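The Nomeck had 3704 miles on it when Tadeusz Piątek took it off the forecourt at Bidanley. The salesman wanted 500 more than the advert said, on account of the roof bars. Tadeusz said he didn't need roof bars. They stood in the drizzle while the salesman thought about fetching a spanner, and then the price came down.

He drove it home by the coast road. It was 114 miles to Flirnport, and the car was small for a man of his height. His knees sat either side of the wheel. On the hills it made a great deal of noise and went no faster, but it held the bends well and the heater was good. He stopped once, at a lay-by, to find the switch for the rear wiper. It was on the other stalk.

His sister came out when he pulled up. She walked round it twice.

"It's orange," she said.

"It was the cheapest."

"Where does the dog go?"

He opened the back. Kong, who was eleven and mostly shoulder, looked at the space and then at him. They folded the seat down and tried again. Kong got in, turned round with some trouble and lay down with his chin on the handbrake.

"Well, he likes it," she said, and went in to put the kettle on. 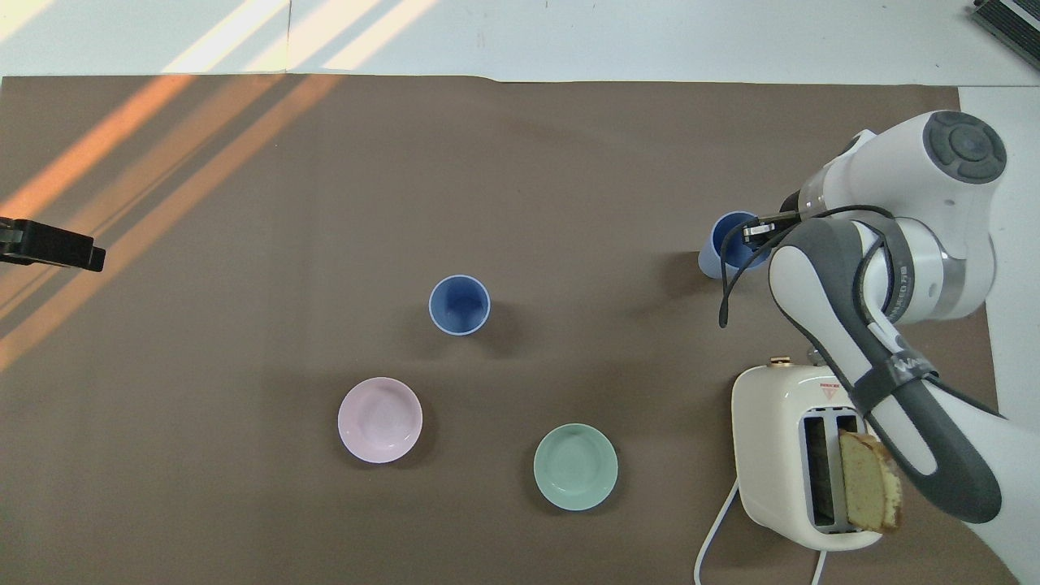

Tadeusz stayed in the driver's seat for a while with the engine off. The dog was already asleep – he would have to be lifted out, and the back door was on the narrow side.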